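Garnau Hall kitchen, spring check, 23 March 2025

Fridge at 3 degrees: pass. Lovely and steady all winter!
Extinguisher, gauge in green: pass
Fire blanket on its hook: pass (new tabs, so easy to grab)
Exit door opens fully: pass, and no more squeak!
Hood filters: redo by October
Gas shutoff labeled: fail, tag missing
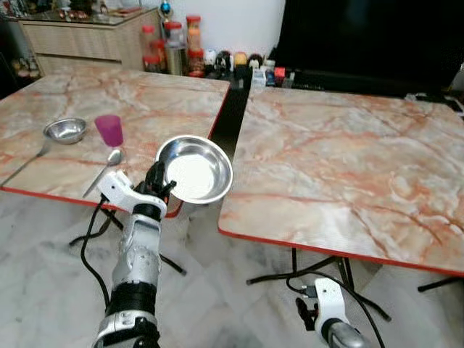 Oda Blomqvist: I have a spare tag for the shutoff and can bring it over, but the hood filters shouldn't wait that long.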